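Open day talk, Vakora workshop, October 20, 2021
Speaker notes

Welcome everybody in, and give the folks at the back a minute to find a chair (the coffee is by the door, and they will want it). Say how happy we are to have visitors again! Thank Hetar for lending us the hall.

Start with the Betitz bench and take it slowly. People always want to know if the gripper is strong, so let them ask, and then tell them the harder part is being gentle. Mention the 17 practice tasks we have planned for the season, but don't read the list.

Move on to the hand-held gripper. Explain that a person holds it and does the job, and the robot learns from the recording. Pause here for questions, there are usually plenty.
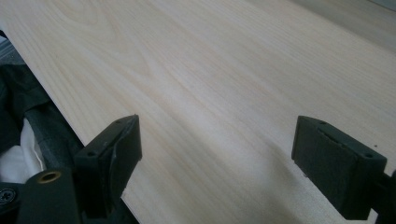
2 min read

Leave the slide up while you talk about the gap between the two black fingers, and how wide it looks over that pale board. Point out the wood grain too, my favorite part. Then invite everyone over to the Bevan table, where they can try a gripper for themselves, and remind them the second session starts in 30 minutes.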